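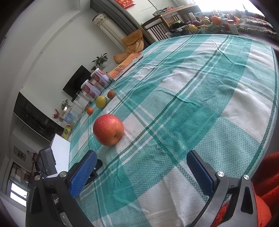
Page 3 of 6

Plaid tablecloth on the kitchen table, wrinkles that won't go away and fruit that keeps ending up on it

Posted in Kitchen & Dining by Kuldeep Khurana, 8 January 2025

Hi all, long-time reader of the laundry threads, first time I've started one of my own. I'm hoping somebody here has lived with a tablecloth like mine, the turquoise one in the picture with the white squares and the thin dark green stripes. It has a small checked texture woven into it that I love, and it makes the whole kitchen feel like June even when it's gray out. I bought it from Vener last summer and it has been on the table pretty much every day since.

So here's my trouble, and it's really two troubles. The first one is wrinkles. They're soft ones, not sharp creases, but they run across the top and I can't get them to stay away. I iron the cloth flat on the board, I carry it over draped on both arms like I'm serving in a fancy restaurant, I lay it down, it looks wonderful, and by the next morning it has gone wavy again. My mother-in-law says to iron it right on the table. I'm scared to do that because I don't know what the finish on the table will put up with.

The second trouble is that we don't have anywhere for fruit. We had a bowl (a big Okard one, it was heavy as a brick) and it broke, and since then the apples and mandarins and whatever else just live out on the cloth. You can see how it goes: apple, mandarin, a yellow one, another mandarin, all in a line like they're waiting for a bus. Then the cans join them, and a box, and the vase I've got a cutting in, and there's hardly any room left to eat by dinnertime.

I did get a mark on the cloth from a mandarin that had gone soft underneath without me noticing. It came out, but it took three washes and I think the turquoise is a bit paler in that spot now. I may be imagining it. My son says I'm imagining it.

What I'd like to know:

Is there a way to get this kind of cloth to lie flat and stay flat without ironing it every single day?

Does fruit sitting straight on fabric do any harm if it's sound fruit, or was I just unlucky?

And should the apples be kept away from the citrus? I keep reading that they should and then I keep reading that it doesn't matter.

I don't want to switch to a wipe-clean cloth, I've had those and I can't stand how they stick to my forearms. Thanks in advance!

32 people found this useful? No votes yet. Be the first to vote

Kamran Shirazi
Top contributor, Kitchen & Dining
1344 posts

Hi Kuldeep, what a cheerful cloth! I have one from the same sort of family, only in red, and I went through the exact same thing with it for over 4 years before I got it sorted out, so let me save you a bit of time.

Wrinkles first. You don't say what it's made of, so look at the tag before you do anything I tell you. If it's cotton or mostly cotton, you want to iron it while it's still a little damp. I mean really damp, straight off the line before it has finished drying, or else sprinkled with water and rolled up in a towel for a while. If you iron cotton bone dry you can press as hard as you like and it just springs back up on you overnight, which sounds a lot like what's happening at your place. Do the back side first and then the front, and let it hang over a door until it's completely cool and dry. I used to put mine on the table while it was still warm and then lean my elbows on it at breakfast, and of course it went wavy!

The other thing that helped me more than the iron was a pad underneath. You can get a table felt by the yard, or use an old flannel sheet folded double, which is what I do. The cloth grips it and stops creeping. A lot of what looks like wrinkling on a kitchen table is the cloth getting shoved toward the middle every time somebody slides a plate or a can across it. With the flannel under there I can smooth mine out with the flat of my hand in the morning, starting in the middle and going out to the edges, and it's good until supper.

Your table looks like it has a curved edge, and those are harder. On a straight table the overhang pulls evenly. On a curve it bunches at the bend, and the bunching works its way back up onto the top. I have four of those little clip-on weights and I put them on around the curve. They were cheap, they look a bit silly, and I don't care.

Please don't iron on the table without a thick layer under the cloth. I did that once at my sister's with one folded towel and it left a cloudy patch on the varnish the shape of the iron. We rubbed at it for an hour. It's still there and she still brings it up.

Now fruit. Sound fruit sitting on cloth won't hurt anything. It's the soft spot underneath that gets you, and citrus is sneaky that way because the top can look perfect while the bottom has gone. I pick mine up and turn them over when I'm waiting on the kettle. For a fresh mark, rinse it from the back with cold water right away and then work a drop of dish soap in with your fingers. Leave bleach alone on that turquoise. If you think it's paler already, that might be from the washing more than the mandarin, so go with cold water and turn the cloth inside out on itself, folded loosely.

As for apples and citrus: apples give off a gas as they ripen that hurries other fruit along. Bananas and avocados really feel it. Mandarins and lemons, not so much in my experience, but I still keep the apples in the fridge because they stay crisp there for weeks, and a mealy apple makes me sad. Keep one or two out for looks if you want.

For the cans and the box, get a tray. Any tray. When it's time to eat you pick the whole lot up in one go and put it on the counter, and nothing gets dragged across your cloth.

Marked as helpful by the poster

Bevan_kitchen

spray starch. done it for years. also just put the cans in the cupboard

Kuldeep Khurana

Thank you both! Kamran, I just went and looked at the tag and it's cotton with something else I can't read, the print has washed off. I'm going to try the damp ironing tonight and I have an old flannel sheet that has been waiting for a job. The elbows at breakfast part made me laugh, that's me exactly.

Bevan, the cupboard is full, that's how the cans got on the table! But I do have starch somewhere. Does it make the cloth feel stiff? I'd be a bit sorry to lose the softness.

Bevan_kitchen

only if you use too much. hold the can further away and do one light coat

Estthorpe Gran

I'm going to disagree with the starch, sorry. I used it on everything when I was first married and it scorched on the iron and left brown flecks, and on a cloth with white squares you'll see every one. If you do use it, wipe the iron off on a rag between passes.

I wanted to say something about the vase too. If you're rooting a cutting in water, stand it on a saucer or a coaster. Glass drips down the side whenever you top it up and the water sits under the base, and on my good table that worked right through the cloth and left a white ring on the wood. I got it out with a little mayonnaise rubbed in and left overnight (I know how that sounds) but I wouldn't count on it for every finish.

And if you have berries on a sprig anywhere near a tablecloth, watch where they fall. I had some red ones in a jug at the holidays and one got squashed under a serving dish. Cold water, dish soap, then a bit of white vinegar, and it took two tries. If yours are the artificial kind then never mind me!

For the fruit I use a wire basket that hangs under the shelf. Air gets all around it and I can see at a glance if something's going off. It frees up the table completely, and my husband can find the apples without asking me where they are.

Kuldeep Khurana

A hanging basket, now why didn't I think of that. I have just the shelf for it. Saucer is going under the vase as soon as I've typed this. I'll come back and post how the flannel works out once it has been on for a week or so.

Previous page | Next page
Report this thread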